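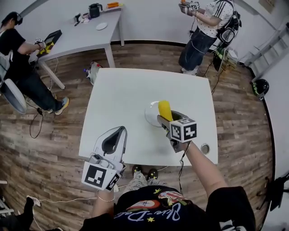
Entretien des tables et plans de travail de couleur claire

Conseils pratiques > Maison > Surfaces et mobilier

La présente fiche est établie par le service Habitat de Dirkeck à l'intention des occupants de logements meublés, des responsables de salles communes et des personnes chargées du nettoyage courant. Elle remplace la version diffusée en mai et tient compte des observations transmises par Mme Dulce Ledesma au sujet des plateaux stratifiés.

Avant toute intervention

Il convient d'identifier la nature du plateau. Un stratifié, un panneau laqué, un bois peint et une résine ne supportent pas les mêmes produits. Lorsque la notice du fabricant a été conservée, elle prévaut sur les indications ci-après. À défaut, un essai sera effectué sous le plateau ou à l'intérieur d'un pied, sur une zone de la taille d'une pièce de monnaie, et l'on attendra le séchage complet avant de juger du résultat.

Le plateau est débarrassé et dépoussiéré à sec avec un chiffon en microfibre propre. Les miettes et les grains de sable sont la première cause de micro-rayures sur les surfaces claires, où l'encrassement des rayures finit par former un voile gris que le lavage n'enlève plus.

Nettoyage courant

Diluer 5 ml de savon liquide neutre dans un litre d'eau tiède. Tremper le chiffon, l'essorer fortement, passer dans le sens de la longueur puis en travers. Rincer avec un second chiffon humide et sécher sans attendre. Les chants et les raccords entre panneaux demandent une attention particulière : l'eau qui s'y infiltre fait gonfler le support, et la déformation est définitive.

Les éponges à face verte, les poudres à récurer et les lames métalliques sont à proscrire sur l'ensemble des finitions mentionnées dans cette fiche.

Taches particulières

Café, thé, vin : appliquer une pâte épaisse de bicarbonate de soude et d'eau, laisser agir 9 minutes au plus, retirer sans frotter, rincer. Ne pas employer cette pâte sur une laque brillante.

Curcuma, paprika, sauce tomate : laver immédiatement à l'eau savonneuse. Une trace jaune persistante s'atténue souvent en quelques jours à la lumière naturelle, près d'une fenêtre.

Encre de stylo à bille : tamponner avec un coton imbibé d'alcool ménager, en allant du bord vers le centre, et changer de coton dès qu'il se colore. Rincer ensuite à l'eau claire. Sur bois peint, s'abstenir et consulter un professionnel.

Colle et résidus d'étiquettes : ramollir à l'air tiède du sèche-cheveux, soulever avec une spatule en plastique. Quelques gouttes d'huile alimentaire viennent à bout du reste ; dégraisser après coup.

Cire de bougie : laisser durcir, au besoin avec un sachet de glaçons enveloppé dans un linge, puis décoller à la spatule.

Chaleur et vaisselle

Les récipients sortant du four ou de la plaque sont toujours posés sur un dessous-de-plat. Un dessous-de-plat en liège d'au moins 16 cm de côté convient à la plupart des casseroles ordinaires. Les assiettes et plats en céramique dont le talon n'est pas émaillé rayent les surfaces laquées lorsqu'on les fait glisser : on les soulève pour les déplacer, ou l'on colle dessous de petites pastilles de feutre s'ils servent uniquement à la présentation.

Tables de travail et salles communes

Les tables affectées à des activités manuelles s'usent plus vite que celles des repas. Le service recommande d'attribuer un usage fixe à chaque table et de protéger le plateau par un sous-main souple, retiré et lavé des deux côtés en fin de journée. M. Kosmas Triantafyllou, pour l'atelier Michailidis, préconise en outre de vérifier le serrage des pieds à chaque changement de saison. Une table qui oscille fatigue ses fixations et marque le sol.
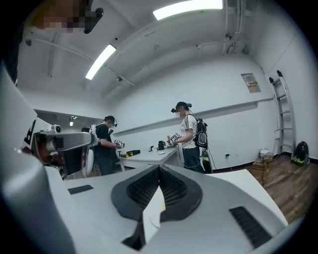

Deux personnes au travail, chacune occupée à des tables.

Protection du sol

Sur parquet ou revêtement imitant le bois, chaque pied reçoit un patin de feutre collé sur une surface dégraissée. Les patins s'encrassent et se chargent de gravillons ; ils sont remplacés dès que le feutre devient dur au toucher. Pour déplacer une table, on la porte à deux. Les tapis à envers caoutchouté sont déconseillés sur les sols vinyle, qu'ils peuvent jaunir durablement.

L'aspiration précède toujours le lavage. La serpillière est essorée au maximum, et aucune eau stagnante ne doit subsister autour des pieds.

Petites réparations

Un éclat de faible étendue peut être comblé à la cire de retouche, choisie un ton plus clair que le plateau. Chauffer la cire, remplir légèrement en excès, araser à la spatule après refroidissement et lustrer au chiffon doux. Les plateaux gonflés, fendus ou décollés sur les chants relèvent du remplacement. Pour les modèles de la série Jorberg 105, les demandes de pièces sont à adresser à M. Andri Frei, au guichet du service, le matin avant onze heures, en indiquant la longueur et l'épaisseur du plateau.

Relecture technique : Eftychia Dimitriou.

Ce site utilise des cookies afin de mesurer sa fréquentation. En poursuivant votre navigation, vous en acceptez l'utilisation. Accepter Refuser Paramétrer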